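Progress report to the Paquette Fund, second period
Prepared by Garnet Morin, Bendham reading room
Last updated: 23 March 2019

You asked for one page, so the chapter on dust has been cut.

The sorting is further along than the budget is. Of the $1362 granted for storage and labels, we have spent all but $92, most of it on boxes from Stidora. The second order came in a size that fits no shelf we own. Dean Kettle is exchanging them, and has been exchanging them for some time.

We have cleared 45 shelf feet of loose papers, against the 25 promised in the proposal. Please don't take this as a sign that our other estimates are equally timid. The index is behind. Nithin Rao and Teemu Kiiskinen each drew up a labeling scheme, both good, and for two weeks we used both. We now use Nithin's, and Teemu has been very decent about it.

The desk under the built-in shelves was the last surface to be dealt with. It is now where boxes get looked over before they go up.

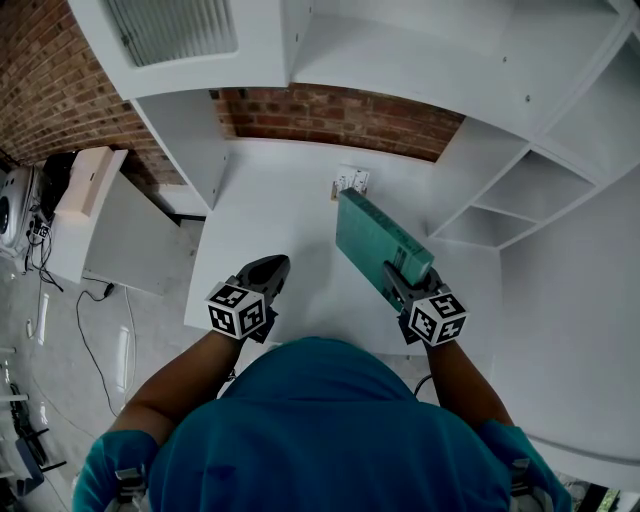
Green box in hand at the white desk, brick wall behind.

Still to do before June: the upper shelves, the maps, and the drawer Brayden Bélanger has labeled "Misc. (serious)." We would like to put the remaining money toward a step stool. The present one leans.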